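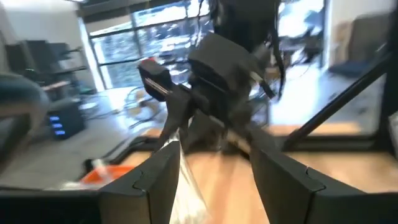
Products > Workcells > Table-top > Ralness Two-Arm Bench

Ralness Two-Arm Bench, for bags and other soft goods

The Ralness bench is made for companies which handle light items by hand and want to know if two small arms can take a part of this work. It is sold by Genik as a complete set: two arms with two-finger grippers, a small camera at the wrist, the table with its black metal rail, the controller, and the software for recording and replaying tasks.

Clear plastic bags are the work our customers ask about most. A bag folds, it shines under the light, and it never hangs two times in the same way. One arm can hold it while the other arm comes from the opposite side. If your product is a rigid box, please look first at our single-arm model, as you will pay less.

What to put in your budget

Many buyers ask only for the price of the arms, and later they must go back to their manager for more money. We advise to plan these points from the beginning:

- Spare finger sets. We suggest 2 sets per arm for the first year.
- Floor space. Keep free space on all sides of the table, so that one person can reach the cables.
- Operator time. Plan 15 working days for learning and for recording the first task.
- Light. A big window is pleasant for people, but the sun changes during the day and the camera sees a different bag at 4 p.m. Blinds are not included.
- Yearly service, 8% of the purchase price. It can be cancelled after the first year.

Delivery and installation

Delivery time is 10 weeks after we receive the order. Orders confirmed before the end of March are installed without travel cost. Our installation partner is Hegyi. They bring the table in parts, so a normal door is enough.

Renting is possible through Ikumance, with a minimum of three months. Half of the rent is taken off the price if you decide to buy.

For a quotation, please write to Kartini Goh in the sales office and tell her the size and weight of your bags. Samples may be sent by post.

Comments

Harish Panicker
Is the finger set of the older bench still fitting on this one? We have many in stock.

Kartini Goh
Yes, the fixing is the same. Only the pads are changed.

Thirumalai Chettiar
We rented for three months before buying. The 15 days for learning was correct for one task, but the second task took us 8 days more. Please write this also on the page.

Raghavendra Marar
Does the service price include the cables?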